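Plate Racking from Demonstration: Effect of Rack Occupancy on Placement
Eylül Dağdelen, Kaan Sezer. Supervisor: İlker Toprak 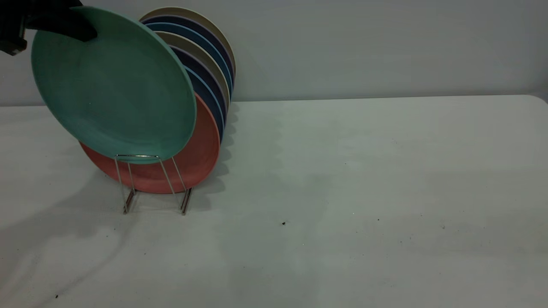

Figure 1. Green plate held by the gripper at the front of the wire rack, with the row of upright plates behind it.

1. Aim
The project tested whether a placement policy trained by demonstration copes with a rack that already holds plates. Earlier work in the Majumder lab used an empty rack only.

2. Method
We recorded 323 demonstrations by teleoperation. Rack occupancy was varied between episodes and plate colours were shuffled. Two policies were trained on the same data: one received the fixed camera view alone, the other also received gripper position. Each was run for 40 trials. A trial counted as a success if the plate stayed upright after release.

3. Results
The camera-only policy succeeded in 21 trials. Most of its failures came at the last stage of the approach, when the lower rim caught the top bar of the rack and the plate turned in the grip. The second policy made this error less often but was slower to release. Both did worse when the neighbouring plate leaned forward.

4. Limits
Only one rack and one plate shape were used. Overlapping rims hide the free slot from the camera, and we did not test a second viewpoint. Eylül Duman will repeat the trials in December with the rack rotated.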